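集成材テーブルのお手入れ オイル仕上げの手順

作業台やダイニングで使う集成材(ブッチャーブロック)の天板を、自分でオイル仕上げにする方法をまとめました。無塗装の天板と、以前オイルを塗ってかさついてきた天板のどちらにも使えます。ウレタン塗装の天板はオイルが染み込まないため、この手順では仕上がりません。

用意するもの

・木工用オイル(Fatmontのクリアを使用)
・紙やすり 240番、400番
・当て木
・綿のウエス 3枚以上
・マスキングテープ
・ゴム手袋
・ふた付きの金属缶と水

手順1 天板の上を片付ける
小物、工具、文具はすべて別の場所へ移します。クランプで固定しているものは、外す前にテープで位置の印を付けておくと戻すときに測り直さずに済みます。床には養生シートを敷き、近くの鉢植えも離しておきます。

手順2 汚れを拭き取る
固く絞った布で全体を拭き、乾いた布で水気を取ります。水拭きのあとは最低2時間置いてください。輪じみはこの段階で取れなくてもかまいません。

手順3 研磨する
240番を当て木に巻き、木目の方向に沿って動かします。集成材は細い板をつないであるので、板ごとに硬さが少し違います。継ぎ目で手を止めず、端から端まで同じ力で通します。節のまわりは削れ方が変わるため、力を抜いて軽くなでる程度にします。全体が終わったら400番で仕上げ、粉を掃除機で吸ってから乾拭きします。

手順4 1回目のオイルを塗る
ウエスに少量取り、木目に沿って伸ばします。木口は吸い込みが早いので多めに塗ります。15分ほど置き、表面に残った分を別のウエスで拭き取ります。拭き残しはべたつきの原因になります。窓は開けたまま作業します。

手順5 乾燥と2回目
一晩乾かし、400番で軽くなでて毛羽を落とします。粉を拭いてから、1回目と同じ要領で塗ります。2回目は吸い込みが減るので、量は半分ほどで足ります。使い終わったウエスは自然発火のおそれがあるため、水を張った金属缶に入れてふたをし、自治体の決まりに従って処分してください。

手順6 乾燥後に色を確かめる
完全に乾くまでの日数はオイルの缶の表示に従います。明るい色の天板でも、クリーム色、黄褐色、濃い茶色と、板によって色に幅があります。短い継ぎ目が互い違いに並ぶのも集成材の特徴で、小さな黒っぽい節が入ることもあります。色の差は塗りむらと間違えやすいので、継ぎ目を境に色が変わっているかどうかで見分けます。一枚の板の途中で濃さが変わっていれば塗りむらです。
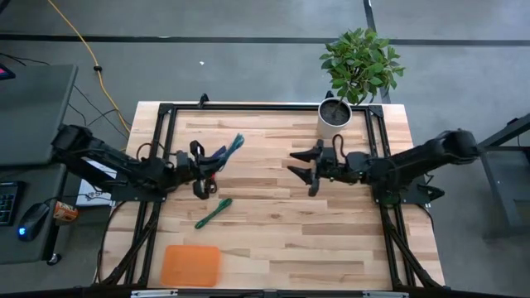 手順7 物を戻す
重いものや金属の台座は、乾燥が終わってから載せます。クランプの当たる部分には薄い当て板を挟むと、へこみが付きにくくなります。

普段の手入れ
乾拭きが基本です。水をこぼしたらすぐに拭き、熱い鍋は直接置かないようにします。表面が白っぽくかさついてきたら、400番で軽く研磨してオイルを1回塗り足します。うちでは毎年3月に塗り直しています。

(文:Iolanda Rocha)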